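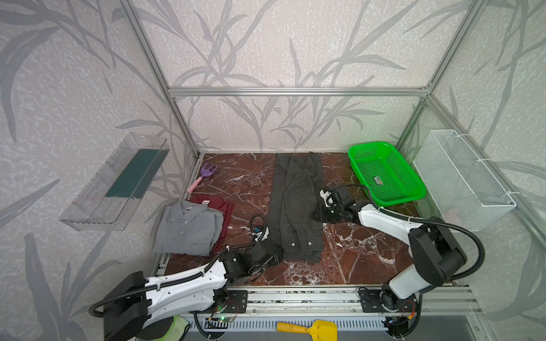

The Good Jacket

By Kinga Simon
February

When Uncle Lajos died he left the family one pinstriped jacket and 380 dollars in unpaid parking tickets. Imre took the tickets. He said it was the less emotional option.

The jacket had been to every funeral in Clirnley since before I was born. Men borrowed it. It went to the Szűcs burial on one man and came back on another. Lajos himself hardly ever got to wear it, and stood at gravesides in a Rustasport windbreaker, looking like he had come to coach the deceased.

"He should be buried in it," said Krisztina.

"Then what do the rest of us wear?" said Imre.

We argued until 3 in the morning. Krisztina cried twice, once about Lajos.
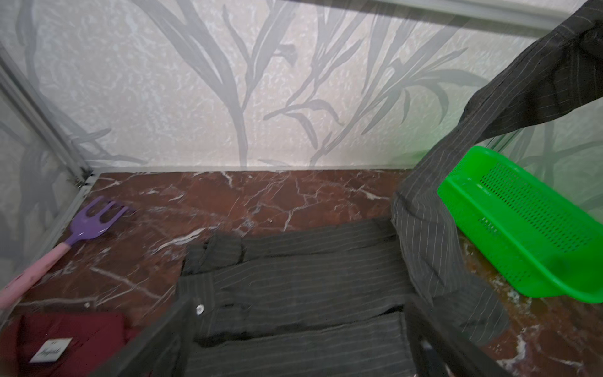

Dark, pinstriped, and spoken for.

Bartosz Bielecka from next door offered 200 dollars for it. He had a cousin in Verthorpe who was not expected to last, and he liked to be early. Imre asked how early. Bartosz said the cousin had taken up cycling.

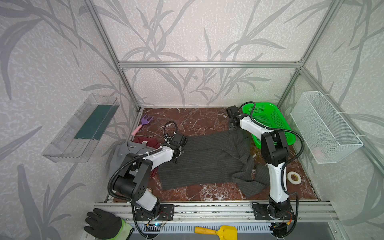 The Viewing

Lajos went in the windbreaker, zipped to the chin. People said he looked like himself. Imre wore the jacket and gave the eulogy, and when he reached into the pocket for his notes he pulled out somebody else's.

He read them anyway. They were very good. Half the church learned that Lajos had been a devoted wife.

Last updated: February, 9:40 p.m.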